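Speaker notes – "The Snack Shelf: A Tragedy in Four Tiers"
Potoleo staff development morning, second slot after coffee

Slide 1 – title
Wait for people to sit. Gaurav will still be at the urn. Start without him.

Thank you for having me. I was asked to speak about shared storage in small workplaces, and I said yes before I understood that this meant chips. I've run the kitchen on the second floor for three years, if you count ordering things and then looking for them as running. It's a wire rack, a bench, a fridge and a drawer of takeaway soy sauce that predates all of us.

Slide 2 – the numbers
In January we took everything off the rack and wrote it down. We had 119 packets of something. Of those, 54 were past their date, and one had a date in a format none of us could agree on, so Irén ate it. She's fine. She's in the third row.

(Pause. Irén will wave.)

We spend roughly 400 dollars a month on snacks. I put that figure to Patricio Vidal in accounts and he asked me to say it again more slowly.

Slide 3 – why bags are the problem
Tins stack. Boxes stack. A bag of chips is mostly air with opinions. Put it flat and it slides forward. Stand it up and it leans on its neighbour, and by mid-afternoon you have a whole row lying down like teenagers at an airport.

Wire racks make it worse. The rods are thin, the corners of the bags go down between them, and when you pull one out the one beside it comes along for company. We lost a bag of prawn crackers behind the bottom tier for so long that it got its own line in the stocktake.

Ask for a show of hands: who has bought the same thing twice because they couldn't see the first one? Put my own hand up.

Slide 4 – what we tried first
Baskets. Saulius Stankevičius bought six from Grolberg, very handsome, and every one of them was a centimetre too wide for the rack. They now hold cables.

Then clips, hanging the bags off the rods by the top seal. I liked this one. It looked like a tiny dry cleaner's. The trouble is that the crimped edge is the weakest bit of grip on the whole bag, and anything bigger than a single serve came down overnight. You'd walk in at 7 am and find the floor carpeted in corn chips.

Then labels. I made very good labels. People read them, agreed with them and put the rice crackers in with the noodles.

Slide 5 – what works, more or less
Go through these at a normal speed. Last time I rushed.

Big bags go on the bottom tier, upright, facing out, packed close enough that they hold each other up. If there's a gap, fill it with something dull, like the spare paper towels.

Lay a sheet of stiff plastic over the wires. Ours was cut from an old Virummont trade show sign, so if you lift the popcorn you can still read half a phone number.

Small packets go in a shallow tray, on edge, like records in a shop. You flick through them with one finger. Florencio Alcaraz says this is the only improvement to the building he's noticed in five years, and we've replaced the roof.

Open bags don't go back on the rack. They go in the tub. There's a tub. I will keep saying there's a tub until I retire.

Slide 6 – handling
Slightly technical bit, some of you will enjoy it. Pick a bag up low down, with a light pinch. Grab it by the middle and you're squeezing the air toward the seals and turning the contents into gravel. The foil lining will also announce you to the entire floor, which matters more than you'd think if you told everyone you were off sugar.

Leave the front panel facing out when you put it back. Half our rack comes from the Asian grocer around the corner and not all of us can read what's on the packet, so we go by colour. "The green one" is a legitimate entry on our order sheet. There are two green ones. We're working on that.

Slide 7 – results
Second stocktake, same method. Far fewer duplicates, and just the one expired item, a Ban wafer that I believe was planted.

Saulius would like it known that the cables have never been tidier.

Slide 8 – questions
If somebody asks about the fridge, say we're out of time.

If somebody asks about cost: the plastic was free, the tray came out of petty cash, and the baskets are a matter between Saulius and his conscience.

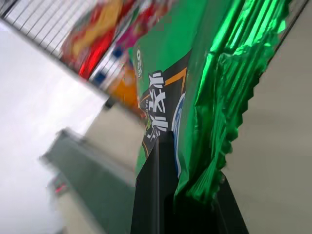
If there are no questions, offer the handout (order sheet on one side, rack layout on the other) and mention that the code for the kitchen cupboard is still 1012. Then remember there are visitors in the room and change it at lunch.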